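Gobelets à emporter : ce que change une paille dans un couvercle

Chez Ondbridge, l'atelier d'essais occupe l'arrière du bâtiment. On y contrôle des contenants jetables pour boissons, principalement des gobelets en carton et leurs couvercles. La responsable des essais nous a reçus entre deux séries de mesures. L'entretien a porté sur un sujet étroit, celui du couvercle à orifice de boisson utilisé avec une paille.

« Un couvercle de ce type est dessiné pour que l'on boive directement au bord, explique-t-elle. L'ouverture est décalée vers l'arrière ou vers l'avant selon la prise en main. Dès qu'on y ajoute une paille, la géométrie n'est plus celle du cahier des charges. »

Premier effet mesuré, le basculement. Une paille longue dépasse largement du couvercle et s'incline du côté où elle trouve un appui. Le gobelet, plus étroit à la base qu'à l'ouverture, supporte mal les efforts appliqués en hauteur. « À vide, un choc léger sur l'extrémité de la paille peut suffire à le coucher. Rempli, il tient mieux, mais le liquide remonte sous le couvercle et cherche l'orifice. »

L'atelier travaille selon un protocole interne, appelé Lillent, qui comprend 63 cycles d'inclinaison par échantillon. Le gobelet est posé sur un plan horizontal, incliné, puis redressé. Une feuille absorbante est pesée avant et après. « On note la masse perdue et l'endroit par où elle est sortie. Une fuite au joint latéral et une fuite par l'orifice n'ont pas la même cause. » Une série porte sur 100 gobelets du même lot. En dessous, selon elle, les écarts dus au sertissage du bord roulé masquent ceux que l'on cherche.

La température de remplissage est relevée à chaque essai. Le couvercle en plastique se détend légèrement à chaud, et son ajustement sur le bord roulé devient moins ferme. « Sur la référence Veltitz, nous avons rejeté 9 couvercles dans une même série. Ils étaient montés correctement. Le défaut venait de la gorge, trop peu profonde sur un arc court. »

L'impression du gobelet entre aussi dans le contrôle. Les aplats sombres marquent davantage les frottements, et un motif à bandes obliques révèle tout décalage au collage de la couture. L'interlocutrice demande aux imprimeurs de laisser une réserve claire en pied de gobelet, où le formage du fond sollicite le plus la surface. « Si l'encre descend jusqu'en bas, elle craquelle. Avec une bande non imprimée, on voit en plus l'état du carton. »

Le plan de pose est clair, ce qui facilite le repérage des gouttes. 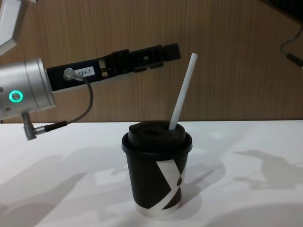
Recommandations pour les points de vente

Pour une boisson prise à la paille, la responsable préconise un couvercle à découpe en croix, qui maintient la tige près de l'axe. À défaut, une paille plus courte réduit le bras de levier. Elle déconseille d'agrandir l'orifice existant.

« Nous avons 2 modèles à l'essai chez Quiambao, dont un à collerette souple. Les mesures à froid sont terminées. Celles à chaud sont prévues en avril, et je ne donnerai pas de classement avant. »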